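How to Record Good Fridge Demos for Your Robot (Freezer Drawers Included)

Posted August 2023 in Home Robot Projects

I've been teaching our arm to do kitchen chores for a while now, and the fridge is the job I get the most mail about. So here's how I collect the examples - the demos, as everybody in the Durnemham group calls them - that the policy learns from. You drive the arm through the task by hand, the software saves what the cameras saw and what the joints did, and later you train on the pile. Easy to say! The pile is where most of the work is.

I'm going to assume your arm is already on its base, your cameras are calibrated, and you can teleoperate without bumping into things too often. If not, go do that first and come back.

Step 1: Pick one small task

Don't record "tidy the fridge." Record "close the freezer door" or "pull the drawer out until it stops." I write the task as one short sentence and stick it on the wall next to the controller, then I read it out loud before every take. (Yes, I feel silly. I also stopped wandering off into a second task halfway through.)

For a first batch I like these, each in its own folder:

close the freezer door from wide open
close it from halfway
pull the drawer out
push the drawer back in

Step 2: Decide where a take starts and ends

Pick a starting pose for the arm and save it as a preset. I use a low one, so the head camera gets a clear look at the compartment before anything moves. Then decide what "done" looks like and stick with it. For the door, done means the seal has caught and the arm has backed off and stayed still for 2 seconds. If you let go of the trigger the moment the door touches, your policy will learn to quit early, and you'll be wondering why it leaves the freezer open a crack.

Step 3: Set up the room, then leave most of it alone

My freezer is the bottom compartment, right beside the end of a white desk, so the arm has to work close to the desk leg with the door swung out on the other side. I was tempted to drag the desk away and give myself more room. I didn't, and I'm glad, as the robot has to live with that desk every day. Record in the kitchen you've got.
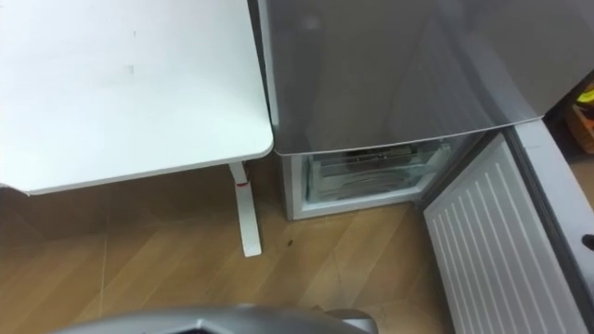 Pradel wrote in to ask whether a tight spot like that teaches the arm to be too timid, and whether it would be better to record half the demos in the open and half up close. I tried the split. The open ones came out with big lazy swings in them, and the trained policy used those swings near furniture too, so I threw them out. If you've got a lot more data than I do, maybe it washes out.

Step 4: Change things on purpose

Every 7 takes I stop and change something. The door angle is the big one. After that I move the base a little, change what's in the drawer, or switch the lights. Glossy doors are a pain here, by the way - the reflections shift with every lamp, and a policy that has only ever seen one set of highlights can get badly lost in the evening.

Change one or two things at a time and write down which. My notes are just a text file in the same folder, nothing fancy.

Step 5: Record in short blocks

I do 20 takes, then I get up. My driving gets sloppy after that, and sloppy driving goes straight into the data. Shut the freezer between blocks too and let it get cold again. Your peas will thank you, and so will the floor.

Step 6: Sort the same day

Play everything back at double speed and put each take in one of three folders: keep, fix, trash. "Fix" is for takes that need the end trimmed or the label changed. A take where I missed the edge of the door and then recovered goes in keep, because I want the arm to see what recovering looks like. A take where I hit the desk leg goes in trash.

From my last full afternoon I ended up trashing 14, mostly because I let go too soon. See Step 2!

Next up is the upper door, and after that I want to try opening from fully shut, where the seal puts up a real fight. If you've got a trick for breaking the seal without the whole base creeping forward, leave it in the comments.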